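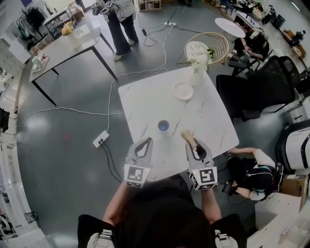 Table practice with two hand-held grippers. The cup and the plate are still waiting.

Can a machine clear your table yet?

Readers ask me this often, so I put the question to Sylvie Cloutier, who works on household robots at Motider. Her answer was short: a little, and slowly. A person holds the grippers and does the chore, and the robot learns from the recordings. Her group has 643 recordings of table clearing, and she says it is still too few.

What goes well today: a plastic cup, a wooden spoon, a folded towel. What goes badly: thin plates lying flat, wet glasses, anything with sauce on it.

If you want to try one of these machines at home, some tips.

Take the flower vase away first. A long arm does not forgive.

Leave space between the dishes, the width of a hand is good.

Tape the cables to the floor or move them to the wall.

Wipe the table yourself. On marble use a soft cloth and mild soap, never vinegar, it leaves dull spots.

With my own hands I clear a table for four in less than 15 minutes, coffee included. For this year I keep my hands.

Ghislain Després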